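最終更新：2023年11月2日

# ネンホルム地域防災の集い よくある質問

地震の揺れや避難について、毎年本当にたくさんの質問をいただきます。読むのが楽しみで、つい返事が長くなってしまうのですが（すみません！）、とくに多かったものをまとめました。初めての方も、どうぞ気軽に読んでいってください。

## 参加について

### 申し込みは必要ですか？

講話だけなら不要です。当日、ネンホルム公民館の正面入口からそのままお入りください。避難路を歩く回は定員が49名なので、事前の申し込みをお願いしています。6月の回はあっという間に埋まってしまって、うれしい悲鳴でした！

### 子どもを連れて行ってもいいですか？

もちろん大歓迎です！ 小学生のみなさんの質問は毎回するどくて、「余震と本震はいつ区別がつくの？」と聞かれたときは、会場の大人がそろって身を乗り出しました。答えを書いておくと、区別がつくのは後になってからです。大きな揺れのあとにもっと大きな揺れが来れば、先のほうが「前震」と呼び直されます。だから最初の揺れがおさまっても、しばらくは気を抜かずにいてくださいね。

### 歩く回はどのくらいの距離ですか？

公民館からスキカーヴィルの広場まで、片道2キロです。途中に199段の石段があります。足に不安のある方には川沿いの平らな道もご案内できますので、申し込みのときにひとことお知らせください。
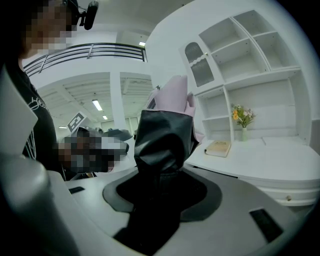
黒いTシャツの人と、手持ち式グリッパー

## 揺れたとき、そのあと

### 家の中にいたら、すぐ外へ飛び出すべきですか？

まずは頭を守って、丈夫な机の下などで揺れがおさまるのを待ってください。揺れている最中に走ると、転んだり、瓦やガラスが落ちてきたりして危険です。外へ出るのはおさまってから、靴をはいて。寝室に靴を一足置いておくの、本当におすすめです！

### どうして広場が避難先なのですか？

スキカーヴィルの広場は建物から離れていて、上から落ちてくるものが少ない場所です。収容できる人数は664人。水道とトイレもあり、夜は照明がつきます。春には土手いちめんに菜の花が咲くので、ふだんの散歩にもぜひ歩いてみてください。何度か通った道は、暗くても足が覚えています。

### 車で避難してもいいですか？

徒歩でお願いします。広場へ続く道は細く、車が数台止まるだけで救急車が通れなくなります。歩くのが難しいご家族がいる場合は、近所の方とあらかじめ相談しておくと安心です。

### 余震が怖くて家に戻れません。

怖いのは当たり前ですし、無理に戻る必要はありません。壁に大きなひびがある、ドアが開かなくなった、ガスのにおいがする。ひとつでも当てはまるなら、点検が終わるまで中に入らないでください。片づけは明るい時間に、ふたり以上でどうぞ。

## 備えについて

### 非常持ち出し袋には何を入れればいいですか？

水、食べ物、ライト、携帯ラジオ、いつもの薬、小銭。ここまでは定番ですね。参加者の方に教わってなるほどと思ったのが、予備の眼鏡と、家族の連絡先を書いた紙です。電話の電池が切れると、番号って意外なほど思い出せないんですよ。

### 会報「ノスラ」はどこでもらえますか？

公民館の受付と図書館に置いています。最新号は家具の固定の特集で、賃貸でも使える方法をたっぷり載せました。バックナンバーも受付で読めます。

### ここにない質問はどうすればいいですか？

公民館の受付に質問用紙があります。記入したら、カウンター横の箱に入れてください。どんな小さなことでも大丈夫です。お返事は次号の「ノスラ」に載せています。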